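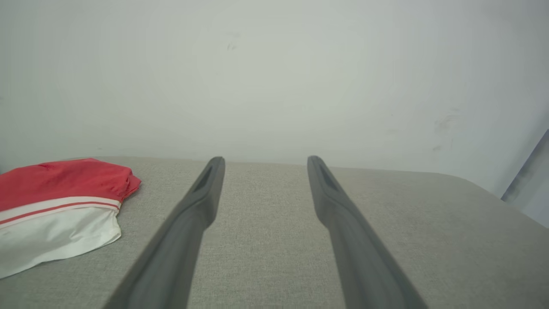
Upholstered surface in light gray fabric.

How to clean a fabric seat at home

After I moved to Plenau I bought a used armchair, and the fabric smelled of smoke. My neighbor Radka Hoxha worked many years in an upholstery shop in Clurkelstead, and she taught me the method which I write down here. It works for most fabrics that can take water.

First look for the care label, usually under the cushion or on the bottom of the seat. The letter W means you may use water. The letter S means only solvent, and then please do not continue with this page. WS allows both. With X you can only vacuum.

What you need: a vacuum cleaner with a brush, two white cloths, a soft brush, a bowl, mild dish soap and 700 ml of lukewarm water.

1. Vacuum the whole seat slowly, also in the seams. Go in one direction and then across.

2. Put 2 teaspoons of soap in the water and beat it with the hand until there is much foam. You will use only the foam.

3. Try the foam on a hidden place. Wait until it is dry. If the color comes off on the white cloth, stop.

4. Take foam on the brush and work in small circles, from the edge of the stain to the middle. Do not press hard.

5. Wipe with a cloth dipped in clean water and wrung out well. Repeat until the fabric does not feel sticky.

6. Press the dry cloth on the fabric, then leave the seat in moving air. Mine needed almost 2 days in September. Do not put it beside a heater.

For smell, spread baking soda on the dry fabric in the evening and vacuum it in the morning. I had to do this three times.

Marek Kováčik, October 28, 2019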